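Dralura Creek replanting, progress to end April
To: Philomena Lenihan, Hanrahan Fund

Quick one, full figures to follow. 2,368 tubestock in the ground, mostly wattle and river bottlebrush. Upper bank finished. Lower bank held up by the flood, track still too soft for the ute.

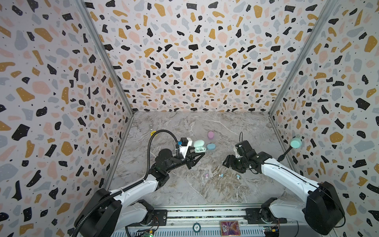
Fencing: 80 metres up on the Genach side, neighbour happy with the line. Gate still to hang. Lost 18 plants to wallabies, guards now on order form Ratov Nursery. 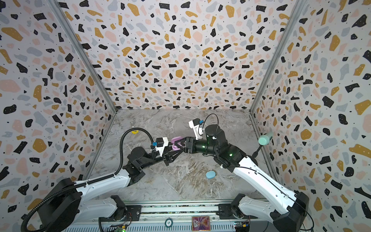
Spend is under budget, mulch came in cheaper than quoted. Still need your ok to move the left over money to weed spraying. Seven more planting days should do it. Will ring Thursday.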